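# How to ask your town to change its flag (or take one down)

I've been through this once in Lomden, where I live, and once helping out a group over in Amwood, and both times I wished somebody had handed me a page like this one. So, your town flies something on public property that you think shouldn't be there, or the city flag itself has a symbol on it that half the residents can't stand. What do you do first?

## Find out who's in charge of the pole

Seriously, start here. I spent weeks writing to the mayor's office in Lomden before a clerk told me the pole I was so worked up about stood on county land! Call the city clerk and ask two things: who owns the ground, and what rule says which flags go up. It might be an ordinance, a council resolution, or just a habit that started back in the 1960s. A habit is the easiest to change. A state law is the hardest, and some states do protect certain monuments and flags, so look that up before you promise your neighbors anything.

## Get the history straight

Go to the library and read the old council minutes. You want the date the flag was adopted and what people said about it at the time. In Amwood the flag everyone called "the old one" had only been adopted in 2000, and that one fact did more for us than any speech. Make copies. Write the page numbers on them – you'll be asked.

## Write a short petition

Keep it to one request. Ours in Lomden was 3 sentences long, and it named the flag, the place and the thing we wanted done. Check whether your town has rules about signatures (ours wanted a printed name and street address next to each one, and we had to redo a whole sheet). I collected most of mine at kitchen tables, by the way, and people talk a lot more freely there than they do outside the grocery store.

Expect some people to say no, and let them. A few of the folks who turned me down had family reasons that I hadn't thought about, and hearing them out made me a better speaker later on.

## Get on the agenda

Most councils have a deadline for agenda items. In Lomden it's 21 days before the meeting, and they do stick to it. Hand your packet to the clerk in person and ask for a stamped copy.

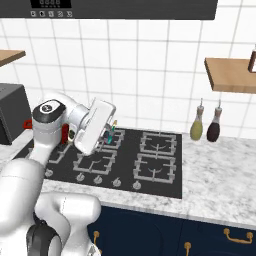 Public comment is a separate thing, and you can usually just sign up at the door for that. You'll get 2 minutes in Lomden, a bit longer in Amwood. Practice out loud with a timer! Say your name, say what you want, give your best piece of history and sit down. If you've got several speakers, have each one take a different point so the council doesn't hear the same thing all evening.

## After the vote

If it passes, ask for a date in writing, and ask where the old flag is going. A local museum may want it, and offering that up front calmed down a lot of people in our case. If it fails, find out from the clerk how soon you can bring it back. Lomden makes you wait until the next session, so we used the time to gather more signatures and went back in July.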